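A Day Inside the Brinholm Heat Pump Plant

I have been fixing and fitting air conditioners long enough to have strong feelings about drain pans, so when the invitation to the Brinholm open day came through, I said yes before I'd finished reading it. They build the Gokura line of wall units and small heat pumps there, and I have installed a lot of those. Seeing where they come from was a treat!

We were a group of 10, mostly installers, plus a couple of people who design ductwork for schools. Our guide was Joaquim Bettencourt, who runs the coil shop and clearly loves it (he talked for twenty minutes about fin spacing and I would have taken twenty more).

The coil shop

Aluminum strip comes in on big rolls and goes through a press that stamps out the fins, collar holes and all. The noise is tremendous. Copper tube gets bent into long hairpins on the next machine, and then people lace the hairpins through the stacked fins by hand, quick as anything. After that the tubes are expanded so they grip the fins tight. I'd read about this step plenty of times, but standing next to it I finally understood why a bad expansion job makes a coil that never quite performs.

Joaquim passed around a sample cut in half lengthwise so we could see the grooves on the inside of the tube. Tiny little spirals, beautifully even. I wanted to take it home.

Brazing and leak testing

The return bends are brazed on a line with a row of small flames on each side, and the tricky joints still go to a bench where three brazers finish them with a hand torch. One of them let us look over her shoulder. She flows nitrogen through the tube every single time, even on a two-inch joint, and I'm going to mention that to a certain apprentice of mine.

Every coil is then filled with a helium mix inside a closed chamber and checked for leaks. The shop tests 388 coils on a normal shift. Anything that fails gets a tag and goes back to the bench, and the tag stays with it so they can see which joints cause trouble.

The sound room

My favorite stop! It's a room within a room, with foam wedges on every wall and a wire mesh floor you walk across, feeling slightly silly. They had a Gokura outdoor unit running in the middle at low speed, and I had to lean in to be sure the fan was on. They've changed the blade shape on the new model, with a little notch along the trailing edge, and they ran the old fan right after it so we could compare. The old one has a low hum I've stopped noticing on the job. I'm going to notice it now.
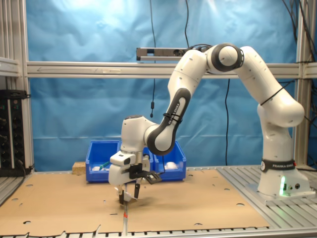 Lunch and the service talk

Lunch was soup and very good bread, and then a talk from the service team about the calls they get from installers. Over 1000 last summer, and the biggest group by far was about condensate drains. Not enough fall, no trap, a trap in the wrong place, two units sharing one line. I laughed, then remembered a job in October where I'd done something pretty close to that myself.

They also showed the new Grurkon control board, which keeps a log of the last 4 faults even after the power is cut. Anyone who has arrived at a house where the owner has "already tried turning it off and on" will know how welcome that is. The fault codes are in plain words on the display, too, so no more thumbing through a booklet on a ladder.

Getting there

Parking is behind the warehouse, and the walk to reception is longer than it looks, so allow a few extra minutes. Wear shoes you can stand in. Ear plugs are handed out at the door, but I was glad I'd brought my own. If you can, ask for the morning tour, when the brazing line is at full pace. The afternoon group told me they mostly saw it being cleaned down.

I've already asked to be put on the list for the Baptiste compressor plant, and Joaquim has promised to send me the fin spacing charts.

Related posts
Why your outdoor unit ices up in winter
Flare or braze? Joints on small systems
Condensate drains: getting the fall right
Notes from a duct cleaning workshop
Choosing a quiet spot for a heat pump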